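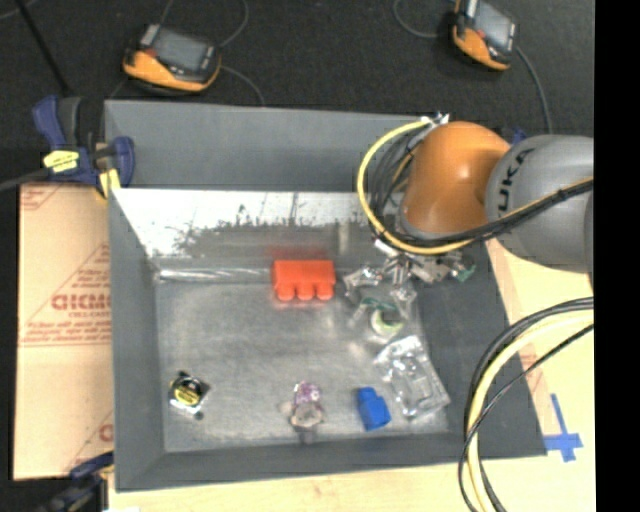 Figure 1. Metal bin with a red-orange block on the bin floor.

Skurkside Lens Profiles – Data Card

Release date: Nov 12, 2020
Maintainer: Skurkside, Foto division
Contact: Nimal Debnath

Summary

Skurkside Lens Profiles is a collection of measured correction data for cinema and still photography lenses. It covers geometric distortion, corner shading, lateral color fringing and focus breathing. The data is intended for post-production staff who need to match footage from different lenses, and for developers of editing software. The collection was prepared by the Foto division of Skurkside, with measurements carried out at the Aerts optical bench.

Contents

Each lens has its own folder, named by focal length and serial number. A folder contains a profile file, a shading map for each measured aperture, and a short text file with the bench notes. The collection holds 1,000 shading maps in total. Zoom lenses are measured at 4 focal lengths, including both ends of the range. Prime lenses are measured at minimum focus, at infinity and at one intermediate distance chosen by the operator and recorded in the notes.

Test charts and raw captures are not part of this release. They may be requested from the maintainer for purposes of verification.

Measurement procedure

Lenses were mounted on the bench and left to reach room temperature before the first reading. Distortion was measured against a ruled glass target lit from behind. Shading was measured with a diffused flat source, beginning at the widest aperture and closing in full stops. Every lens was measured in 2 separate sessions, and the profile values are the mean of both. Where the sessions disagreed by more than the stated tolerance, the lens was removed from the collection.

Bench operation was the responsibility of Kobe Lambrechts. Isamu Maruyama wrote the fitting code and reviewed the distortion curves. Focus breathing was added at the request of Ladi Ekwueme, whose earlier notes on the Lirkonier anamorphic set are included in the documentation folder in edited form.

File format

Profiles are plain text, one value per line, with the name of the field followed by a colon. Distances are in millimeters. Apertures are given as T-stops for cinema lenses and f-stops for still lenses – the field name indicates which applies. Shading maps are 16-bit grayscale TIFF files, normalized so that the brightest point of the field equals full scale.

Readers that expect the older Lirkonier layout will not find the sensor height field. It has been replaced by the image circle diameter.

Known limitations

Profiles describe individual lenses and should be applied to other copies of the same model with caution. Decentered lenses in particular will show corner shading that does not match the published map. Anamorphic lenses are corrected along the horizontal axis only. No data is provided for lenses used with adapters, diopters or front-mounted filters.

The intermediate focus distance was missing from the notes for two primes. The profiles for these lenses carry an empty field, which the fitting code treats as infinity.

Terms of use

The data may be used and redistributed without charge, provided that Skurkside is credited and any changes to the values are stated. Commercial products that include the profiles should carry the credit in their documentation. The data is provided without warranty.

Corrections

Errors should be reported to Bảo Hoàng with the folder name, the field concerned and, where possible, an uncompressed test frame. Accepted corrections will be issued in January with the next revision of the collection – folder names will remain unchanged.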